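# Keeping the Kitchen Arm Going at Ullham

If you have walked past the ground-floor kitchen at Ullham lately, you'll have seen that the arm is back at the dishwasher after its September service. We've had several kind notes asking after it (one addressed to the arm itself, which we have pinned up by the door), so it seems only fair to give a proper account of what was done and how it is being looked after from now on.

The service fell to Si-eun Jin, who has had charge of the kitchen cell since it moved over from the Byun building. It was meant to take a morning. It took rather longer, partly on account of a cable, and partly on account of a dishwasher rack that had stopped sitting where everyone believed it sat.

Readers who followed the move will remember that the arm does one job, over and over: it reaches into the lower rack, takes hold of a piece of crockery and moves it between the rack and the worktop. By the end of August it had logged 3,256 of these reaches since its last check, and it had begun to miss. The misses were small ones to begin with, a fingertip landing on a tine or a mug taken by the very edge of its rim, and then there came an afternoon with 7 of them before tea, at which point Si-eun switched it off and went to find her toolbox.

## What was wrong

The first suspect was the gripper. The fingers came off and were cleaned with warm water and a soft brush, and there was a good deal of old detergent in the corners, which does nobody's grip any favours. They went back on with new screws, and Si-eun checked that they met squarely by closing them on a strip of thin card and giving it a gentle tug at the top and again at the bottom.

That helped, but it didn't cure the trouble. The arm was still coming in a touch low on the left side of the rack, and always on the left. So the next thing was the mounting, which was tight, and after that the cable, which had been tied a little too closely to the upper joint. When the arm stretched for the far corner the cable pulled, and you could hear a faint creak if the kitchen was quiet enough. Si-eun undid the lot, left a longer loop and tied it again, then sent the arm slowly out to every corner of its reach with her hand close to the stop button.

The last piece of the puzzle was the rack. The dishwasher gets used by everyone on the floor, and over a busy summer one of the runners had worn, so that the lower rack would come to rest a few millimetres short when pulled out. You or I would never notice such a thing while fishing out a teaspoon. The arm, which had been taught the rack's position back in the spring, noticed it every single time! Flasel, who look after the kitchen fittings for us, sent over a new runner and it was fitted the same day.

After all that, the taught positions had to be done again from the beginning. It's slow work and there is no hurrying it. The arm is guided by hand to each place, the place is saved, and then it goes back at low speed to show that it has understood. Cups are taught first and plates afterwards, and anything with a handle gets two positions, one for each way it might be facing.

The white arm is now reaching down into the lower rack again, with the door folded flat and a plate, a cup and a couple of mugs out on the wooden worktop beside it.

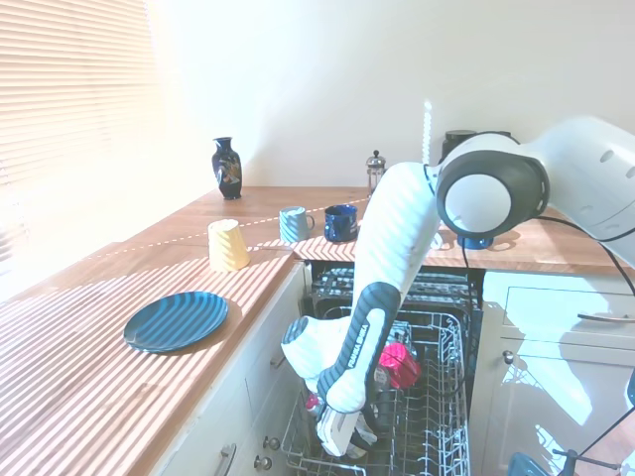

## How it will be looked after from here

The biggest change is that the check no longer waits for something to go wrong. Every 300 reaches the arm will pause by itself and put up a message on the small screen by the door, asking for what Si-eun calls its elevenses (whatever the hour happens to be). The routine is short, and she has written it on a card so that anyone who has had the training can see to it:

- Stop the arm and wait for it to settle before you put a hand anywhere near the rack.
- Wipe the gripper fingers, inside faces as well, and have a look for chips or wear.
- Follow the cable by eye from top to bottom. It should hang in an easy loop and never be drawn tight.
- Pull the lower rack out to its stop, push it in and pull it out again.
- Run the slow test with the practice cup before going back to normal speed.

If the practice cup test fails, please leave the arm off and ring extension 118. Do resist the temptation to nudge the rack over to meet the gripper. It's a very natural thing to do, and we have all done it, but it hides the fault until the next person comes along and finds the arm missing on the other side.

The longer service, with the fingers off and the mounting checked, will be done each season. Gemon, who supplied the software that plans the reaches, have also changed the way the arm starts its day. It now touches two points on the rack at low speed before the first lift, and if either point isn't where it should be, it stops and says so. This adds a little time first thing in the morning, but it would have caught the worn runner weeks before we did, and Si-eun was very pleased to have it.

## A few requests to the rest of us

The arm shares the kitchen with people who would quite like a cup of tea, and on the whole they get along nicely. There are one or two things we can all do to keep it that way. Please load the larger pans after the arm has finished for the day, and keep tall glasses to the upper rack, where it doesn't reach. If the arm is moving and you need something from the cupboard beside it, press the pause button on the wall, get what you need and press it again when you've stepped back. It doesn't mind being paused, and the run will pick up where it left off.

Strong sun is the one matter still being worked on. On bright days the blinds throw stripes right across the worktop, and Si-eun would like to know how well the arm copes with a striped plate compared with a plain one. She is keeping a note of the misses by time of day and would be grateful if people left the blinds however they find them until she has enough to go on.

Anyone who would like to be trained on the short check is very welcome to come along. Sessions are held in the kitchen at half past nine, when the first wash is finished, and they last as long as it takes to go through the card twice. Put your name on the sheet next to the kettle, and bring your own mug if you'd like a drink, as the clean ones may be in use.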